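실증 보조사업 중간 진행보고
수신: 셀테오(Selteo) 지원사업 담당 카탈리나 리켈메
발신: 플룰타르드(Plultard) 로봇작업실, 작성자 나나 테테
작성일: 2025년 1월 15일

1. 보고 범위

이번 보고는 공개 시연 행사를 중심으로 작성하였다. 장비 도입과 작업대 설치는 지난 보고에서 설명하였으므로 변경된 사항만 적는다. 예산 집행 내역은 별도 서식으로 제출하며, 본문에는 행사와 직접 관련된 금액만 포함하였다.

행사는 1월에 본 작업실에서 하루 동안 진행하였다. 초청 대상은 협약서에 적힌 대로 지역 음식점과 카페 운영자, 직업교육기관 교사, 발데베니토(Valdebenito) 측 기술 담당자였다. 사전 신청을 받은 인원은 12명이며 전원이 참석하였다. 오전에는 사업 설명과 안전교육을 하고, 오후에는 작업대 앞에서 시연과 질의응답을 진행하였다.

2. 작업대 구성

시연용 작업대는 음료 준비와 간단한 주방 정리를 가정하여 꾸몄다. 상판에 파란 테이프로 구획선을 붙이고, 구획마다 물품을 나누어 두었다. 도마, 레몬, 얼음 그릇과 얼음 스쿱, 접은 천, 유리잔을 올린 흰 쟁반, 나무 컵걸이가 주요 물품이다. 로봇 팔은 두 대이고 티치펜던트는 옆의 흰 탁자에 두었다.

구획선은 물품의 시작 위치를 매번 같게 맞추기 위한 것이다. 지난 분기까지는 종이 배치도를 보고 위치를 잡았는데, 담당자마다 놓는 위치가 조금씩 달라 기록을 비교하기 어려웠다. 테이프를 붙인 뒤로는 배치 확인이 빨라졌고, 교대할 때 인계 사항도 줄었다. 배치도는 폐기하지 않고 물품 방향을 확인하는 용도로만 쓰고 있다.

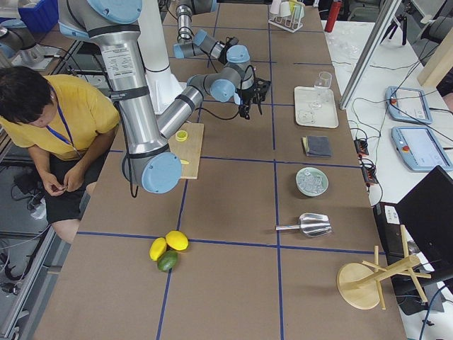 3. 시연 진행

오후 시연은 우리엘 소사가 맡았고 에밀리아노 레데스마가 안전 담당을 겸하였다. 순서는 다음과 같다.

가. 티치펜던트와 비상정지 버튼 안내
나. 빈 그리퍼로 구획 간 이동
다. 물품을 하나씩 집어 다른 구획으로 옮기기
라. 컵 정리
마. 참석자 질의응답

나 항목까지는 예정한 시간에 끝났다. 다 항목에서 유리잔을 옮기는 순서는 당일 오전 점검 결과에 따라 뺐다. 점검 때 잔이 그리퍼 안에서 한 차례 돌아갔고, 참석자가 가까이 서는 행사에서 같은 일이 생기면 곤란하다고 판단하였다. 유리잔은 쟁반에 둔 채 설명만 하였다. 얼음 스쿱은 손잡이를 잡는 자세를 보여 주는 데까지만 진행하였다.

참석자에게는 작업대에서 떨어진 대기선을 안내하였고, 로봇이 움직이는 동안에는 대기선을 넘지 않도록 하였다. 행사 중 접촉이나 비상정지 사례는 없었다. 다만 대기선 뒤에서는 작은 물품이 잘 보이지 않는다는 의견이 나와, 중간에 두 조로 나누어 번갈아 앞줄에 서도록 조정하였다. 이 조정으로 라 항목의 시작이 늦어졌다.
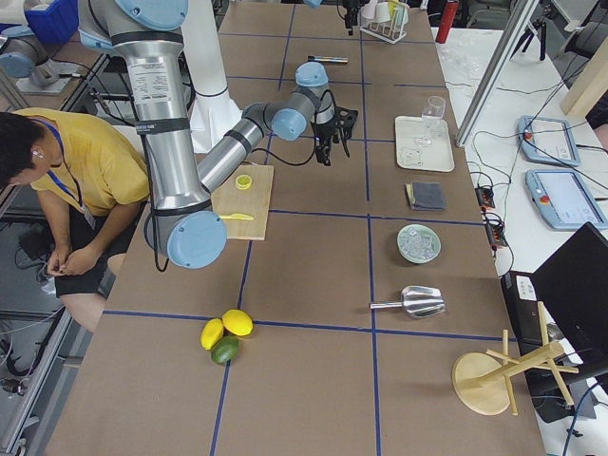 크리스토발 오헤다는 영업 중인 주방에서는 물건이 늘 같은 자리에 있지 않으니, 구획선이 없는 상태에서도 같은 작업이 되는지를 먼저 알고 싶다고 하였다. 또한 레몬처럼 크기가 제각각인 재료를 다룰 때 사람이 옆에서 얼마나 지켜봐야 하는지 물었다. 이에 대해 현재 단계에서는 담당자가 상시 동석해야 하며, 구획선을 없앤 시험은 다음 기간의 계획에 들어 있다고 답변하였다.

그 밖에 나온 질문은 세척과 위생, 소음, 정전 시 동작에 관한 것이었다. 세척에 관해서는 그리퍼를 식품에 직접 닿는 용도로 검증하지 않았다는 점을 분명히 밝혔다. 교사 참석자들은 티치펜던트 조작을 수업에 넣을 수 있는지에 관심을 보였고, 두 기관에서 후속 방문을 신청하였다. 방문 일정은 아직 정하지 않았다.

4. 작업 기록 현황

협약상 이번 단계의 목표는 작업 기록 2,000건이다. 보고일까지 누적 2,512건을 확보하여 목표를 넘겼다. 이 중 579건은 컵 정리 작업이다. 행사 당일 시연분은 진행 순서가 평소와 달라 누적 건수에 넣지 않았다.

기록은 고정 카메라와 손목 쪽 소형 카메라를 함께 사용하여 남긴다. 손목 쪽 영상은 그리퍼와 상판의 간격을 확인할 때 주로 보며, 구획선이 화면에 들어오면 위치를 대조하기가 쉽다. 구획선 테이프는 가장자리가 일어나는 곳이 있어 점검 항목에 추가하였다.

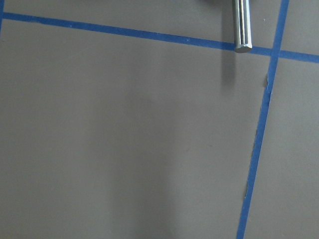
테이프 교체는 주 단위로 하되, 교체한 날에는 첫 기록 전에 기준 위치를 다시 확인한다. 교체 작업 자체는 오래 걸리지 않으나 기존 선과 어긋나게 붙이면 이전 기록과의 비교가 어려워진다. 이를 막기 위해 상판 모서리에서 잰 치수를 작업일지 앞장에 적어 두기로 하였다. 상판에 선을 직접 새기는 방안도 검토하였으나, 배치가 확정되지 않은 단계여서 보류하였다.

5. 컵 정리 작업

컵 정리는 참석자 반응이 가장 컸던 항목이다. 색이 다른 플라스틱 컵과 흰색 철제 받침대를 사용한다. 컵이 가벼워 받침대에 닿으면서 밀리는 경우가 있으며, 이는 평소 기록에서도 가장 흔한 실패 유형이다. 그라르니에르(Grarnier)에 문의한 결과 그리퍼 손가락의 안쪽 패드를 바꾸어 보라는 권고를 받았고, 시험용 패드를 주문한 상태이다.
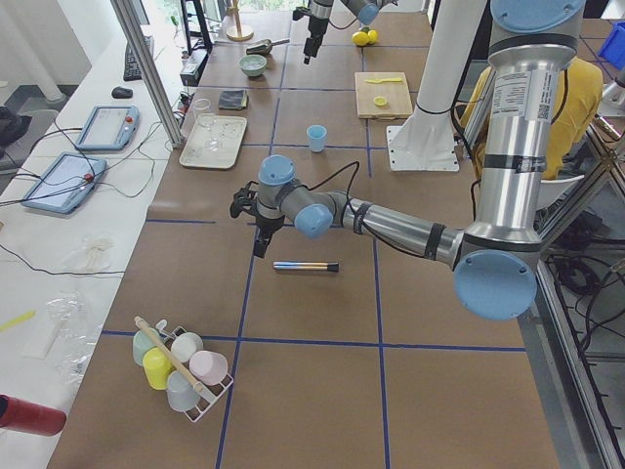

패드가 들어오면 기존 패드와 같은 조건에서 비교 시험을 한다. 컵의 종류와 시작 위치는 바꾸지 않고, 성공 여부와 재시도 횟수를 함께 적는다. 비교 결과에 차이가 없으면 기존 패드를 계속 사용하고 추가 구매는 하지 않는다.

6. 지연 및 미결 사항

유리잔 이동 작업은 계획보다 늦어지고 있다. 잔의 회전 문제를 해결하기 전까지는 공개 시연에 포함하지 않는다. 두 로봇 팔을 동시에 움직이는 작업도 충돌 구역 설정을 마치지 못하여 시작하지 않았다. 설정 작업은 발데베니토와 공동으로 하기로 되어 있으며, 상대 측의 일정 회신을 기다리고 있다.

행사 다과비는 계획 범위 안에서 집행하였다. 안내문 인쇄비는 수정본을 다시 인쇄하면서 한 차례 더 발생하였고, 영수증은 정산 서식에 첨부하였다.

7. 다음 기간 계획

구획선을 제거한 배치에서 집기 작업을 시험하고, 패드 비교 결과를 정리하여 제출한다. 후속 방문은 소규모로 받되 앞줄에서 볼 수 있는 인원만 한 번에 입장시킨다. 시연 화면을 옆 모니터에 함께 띄우는 방법도 준비한다. 유리잔 작업의 일정 변경은 귀 기관의 승인이 필요하므로, 변경 신청서를 이 보고서와 함께 보낸다.

첨부: 참석자 명단, 질의응답 기록, 일정 변경 신청서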